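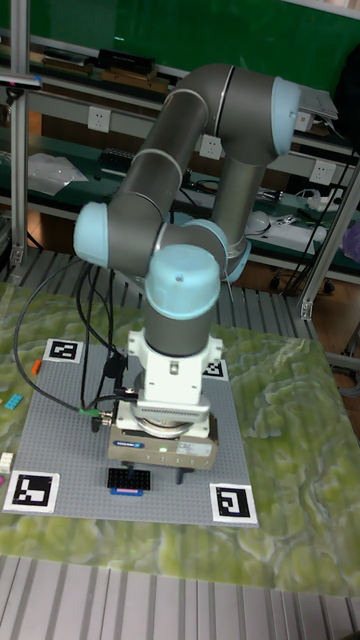

Brustorholm, January 22, 2019

Notes for the session on teaching by hand and by remote control
Prepared by Mareike Weidemann, with corrections from Jhair Paucar

Welcome back, everyone, and thank you for the good questions last time. A few of you stayed behind to ask why we bother with toy-sized building bricks when the course is supposed to be about real work. I promise we will get to bigger things! A brick is a wonderfully strict teacher, though. The studs line up with the grid or they don't, and you will see straight away which it is.

There are two ways to show the arm a task in this unit. In the first, you put it in free-drive mode, take hold of it near the wrist and lead it through the motion yourself, a bit like guiding a child's hand with a pencil. In the second, you stand back and steer with the hand controller while the arm follows. Most people love the first way and grumble about the second, and then come around to it once they notice that their own arms and shoulders are no longer in the camera's view.

Keep the four square markers at the corners of the baseplate uncovered when you start. The software uses them to work out where the plate is, and a sleeve or a loose cable lying across one can spoil a whole run. The gripper mount may hide one as it passes over, and that is fine.

For the approach, bring the fingers over the brick pointing straight down, and stop just above it. Wait there a moment — longer than feels natural — before you go lower. Chiến Đào went through the 74 recordings from August and found that the rushed ones nearly always went wrong at this point, with the fingers landing on the studs and not beside them.

Please record your grasps and your placements as separate files, and write your initials in the log even if you threw the attempt away. Bad attempts are useful to us too.

Reading for next time: Schwerdtfeger's handout, pages 55 to 74. Bring your sketches for the two-brick stack.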